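[workshop-techs] Re: Air brake trainer, secondary circuit slow to fill
From: Jordan Sedgwick
Date: 3 Jan 2025
To: workshop-techs list

Kadir,

Sorry for the gap, I was off over the break and only read the list this morning. We have the same Gernero board at Trinbridge, the older one with the valves mounted on the front panel and the reservoirs on the bottom shelf. Your message is quoted first and my reply follows it.

> Kadir Aksoy wrote:
>
> Has anyone else had trouble with the secondary circuit on the
> Gernero air brake trainer? Ours at Rurneck was moved to the other
> end of the workshop in September and has not been right since. The
> primary side fills as it should. The secondary comes up slowly and
> then hangs well short of the primary. If I leave the compressor
> running it gets there in the end. There is no leak that I can hear.
>
> I have swapped the secondary gauge with a spare and it reads the
> same. The fault switches are all in the off position. Whiteley
> have offered to send someone out but the visit is chargeable and
> I would like to rule out the simple things first.
>
> Also, does anyone have a worksheet for the protection valve
> that a level 2 group can follow? The one in the binder goes on
> for 5 pages and they give up after the first.
>
> Kadir
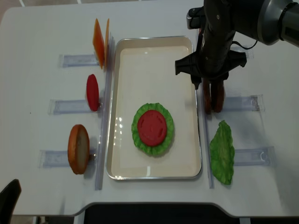
Lettuce and tomato on the tray

Start with the fault switches. On our board the panel switch only drives a small solenoid behind it, and the solenoid can stick with the switch in either position. Number 3 is the one that restricts the feed to the secondary reservoir. When ours stuck it gave the same thing you have: slow fill, no noise, and the gauge getting there eventually. Take the rear cover off, drain both reservoirs, then work the switch a few times with the board powered up and a finger on the solenoid body. You should feel it click each way. If there is no click, check for supply at the plug before you blame the solenoid. We had a spade terminal that had come half off, and I would not be surprised if yours did the same during the move.

If the solenoid is fine, look at the pipe between the protection valve and the secondary reservoir. It is plastic pipe and it runs very close to the frame behind the bottom shelf. When the board is lifted by the shelf – and everybody lifts it by the shelf – the pipe gets nipped between the bracket and the upright. It may not look like much from the front. Run your hand along it and you will find the kink. I replaced ours with a length cut 200 mm longer and clipped it to the outside of the upright. 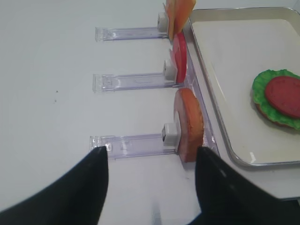

Ingredient holders beside the tray

Next, the protection valve itself. I would leave the adjusting screw alone unless you have a test gauge you trust and a note of where it was set. Somebody before me had turned ours and it took a long afternoon to get it back. Swapping the outlets over tells you more. Drain everything down, put the secondary pipe on the primary port and the other way round, and fill again. If the slow circuit moves, the valve is at fault. If the slow circuit stays where it is, the valve is fine and the trouble is further down. Put the pipes back afterwards and mark them with coloured tape while you are there.

As for Whiteley, they came out to us once and the engineer was good, but he spent the first part of the visit doing exactly these checks. Ask for the pipework drawing before you agree to anything. They sent ours by email the same day. The drawing in the binder is for the later board and the port numbers do not match.
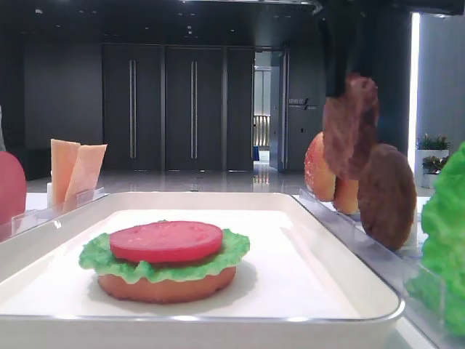
The protection valve worksheet is the bigger job and I have not seen a good one either. Ours is a single side that I typed up last year. It gives one action per line and asks for one reading after each action, with the theory kept for the classroom. Take the toy burger on the tray: the instructions for that would be bun, lettuce, tomato, in that order, and a level 2 sheet ought to read about as plainly. Drain both reservoirs, close the taps, start the compressor, write down which gauge moves first. After that they open the drain on one circuit and write down where the other one stops falling. Most of them have worked out what the valve is for by then, and the ones who have not can be asked why a lorry needs two circuits.

I keep a second sheet for anyone who finishes early, where I set a fault from behind the panel and they have to say which side it is on from the gauges alone. They are allowed 2 guesses. I can send both sheets if you tell me which address to use, as the list strips attachments.
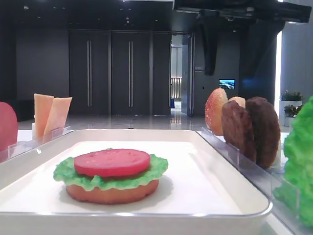
Toy burger on the tray

One other thing on moving the board. Check that it is sitting level. The automatic drain valve on the wet tank is fussy, and with the board tipped back it holds water. It will not cause your slow fill but it will rust the tank, and a new tank for that model has to be ordered in.

Let me know what number 3 does when you work the switch. If it clicks and the pipe is sound, do the port swap before you ring Whiteley.

Regards,
Jordan

--
workshop-techs mailing list
To leave the list, send a blank message with "unsubscribe" in the subject line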